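Nudari 13-Piece Stoneware Set: Four Months of Eating Off It

I broke our last good dinner plate in April, and that was the end of the wedding set. It had been dying slowly for years (a bowl here, a saucer there) and we'd been filling in the gaps with thrift store finds, which is charming until you try to stack them. Nothing stacks with anything. So I decided we were going to be grown-ups and buy one whole set at one time, and I have been eating off the Nudari stoneware ever since, three meals a day plus a lot of toast.

Quick background so you know whose opinion you're getting. There are four of us, two of them under ten. We run the dishwasher every night. I cook a lot of saucy, brothy things and I like a big plate with some curve to it, because my kids push food outward like little snowplows. I bought this with my own money, $154 with shipping, and the company has no idea I exist.

What you get

Thirteen pieces sounds like a weird number and it is. You get four dinner plates, four side plates, four bowls and one serving platter. No mugs! I was thrilled about that. We have so many mugs that one more would bring down the cabinet. If you're starting from zero in a first apartment you may feel differently, and the mugs are sold separately in the same colors for what I thought was a silly price.

The colors are the reason I clicked in the first place. You can get all one shade or a mix, and I went for the mix, which is greens and warm clay tones. On the website they looked more saturated than they do in my kitchen. My husband calls the result "a very calm taco restaurant" and I've decided to take it as a compliment.

Everything came in one big box with molded pulp trays between the layers. One side plate arrived with a chip on the foot, the unglazed ring underneath. I emailed a photo at lunchtime and had a reply before I went to bed, and the replacement showed up the next week. They told me to keep the chipped one. It lives under a basil plant now.

Weight

They're heavy. I want to say this early because it was my mother's first comment and she has since refused to carry more than two at a time. A dinner plate by itself is fine. A stack of four plus bowls, lifted down from a shelf over your head, is a workout, and if you have any trouble with your wrists I'd think hard before buying. We ended up moving ours to a lower cabinet, which had the nice side effect that the kids can set the table themselves.

The upside of all that weight is that they hold heat really well if you warm them first. I stick mine in a low oven while the pasta finishes and dinner stays hot through at least one argument about who sits where. The downside is the microwave. The bowls get much hotter than the soup does, particularly at the rim, and I have said some bad words about it. Use a towel. I know the label says microwave safe, and I guess it is safe for the microwave.

Scratches and fork noise

Okay, this is the big one with matte dishes. If you've never owned any, a matte glaze can pick up gray marks from your silverware, and some of them make a squeal when a knife drags across that will lift you out of your chair. I had a matte set from Carrasco years ago that did both and I gave it away after a single winter.

The Nudari plates are a lot better. The squeal is nearly gone, just a faint scrapey sound if you're sawing at a pork chop. The gray marks do happen. By the end of the first month I could see little pencil-looking lines on the two lightest plates, and I'd already started composing an angry paragraph for this review. Then I tried a paste cleanser (any of the powdered kind, mixed with a bit of water) and a soft sponge, and they came off in under a minute. I do it every few weeks now. It's a chore, a small one, and I resent it slightly.

The darker clay colors hide the marks completely. If I were ordering again I'd skip the palest shades.

Stains

I was hard on these on purpose. Turmeric left overnight: wiped off. Beet juice: wiped off. Tomato sauce that baked itself onto a rim: soaked and came off. The one thing that stuck around was soy sauce that got down into a bowl's foot ring, where there's no glaze, and it left a brown smudge nobody will ever see unless they're doing the dishes. Coffee, I can't tell you, see above about mugs.

Shape

I'd put the dinner plates somewhere between a plate and a shallow bowl. The rim comes up in a wide, gentle curve and then just ends, no lip. For curry, stew, risotto, anything with a sauce, I love it. Salad stays put. The snowplows have been defeated.

For steak or anything you cut, it's a little less great, because the flat part in the middle is smaller than you'd think and the knife hand ends up tipping upward. And a sandwich looks lost in there. We use the side plates for sandwiches, and those are flatter and maybe my favorite thing in the box.

Stacking is good. They nest snugly and don't wobble, and the whole set takes up less cabinet height than the mismatched pile did. I've seen complaints that the plates rub each other's glaze when stacked. I haven't seen it, but I also don't slide them, I lift them, which I learned from my grandmother, who could hear a plate being dragged from two rooms away.

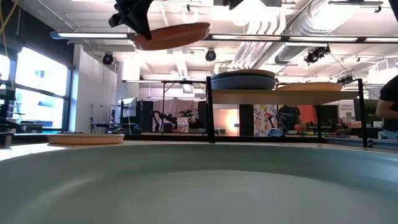 The dishwasher

I have an old Flekport with the narrow tines, and the dinner plates only fit if I skip every other slot. With a newer machine you may be fine. My sister's has fold-down tines and she fit all of mine in the bottom rack when we stayed at her place (yes, I brought my plates on vacation, it was a rental-type situation with four forks and a colander).

The finish has held up to nightly washing with no cloudiness so far. The bowls do collect water underneath, a little moat around the foot that dumps on your socks when you unload. Every bowl I've ever owned has done this and I don't know why I keep hoping.

How they compare

I looked at two other sets pretty seriously before buying. The Pernine porcelain one is lighter, whiter and about $50 cheaper, and if you want dishes to disappear under the food then get that and don't look back. My neighbor Sutrisno Setiawan has had it for ages and uses it for everything, including feeding an extremely spoiled cat, and it still looks new. He did warn me that the edges are thin and he's lost a couple to the faucet.

The newer Carrasco stoneware was the other one. I handled it in a store and it felt nice, and I think they've changed the glaze since my squealing days, but they only sold it by the place setting and the total came to more than I was willing to spend on something my kids will eventually drop.

Speaking of which, we've had two drops. One bowl went off the counter onto vinyl flooring and bounced, to great applause. One side plate went onto the patio and did what you'd expect. You can buy replacements one at a time, and the color of my new one matches well enough that I've lost track of which it is.

Things I'd change

I'd like the serving platter to be longer. It's fine for a roast chicken, but a side of salmon hangs off both ends. I'd also like lids for the bowls, because they're the perfect size for leftovers and I'm currently using plates as lids, which works until you try to put something on top in the fridge.

And please, Nudari, make the color names easier to follow. I have the order confirmation in front of me and I still couldn't tell you which green is "Field" and which is "Fern." When I ordered that replacement plate I had to email them a picture and ask.

Should you buy it?

If you like heavy dishes, you eat a lot of saucy food, and you don't mind scrubbing out a few gray marks now and then, yes, I think you'll be happy. I'm at 97 percent happy myself and the missing bit is the microwave thing. If you've got small cabinets up high, or sore hands, or you just want something light you can grab without thinking, go for the porcelain.

One last tip, wait for a sale if you can. They seem to run them at the start of every season, and mine dropped in price a couple of weeks after I ordered. I asked if they'd refund the difference and they said no, very politely, and sent me a coupon for mugs.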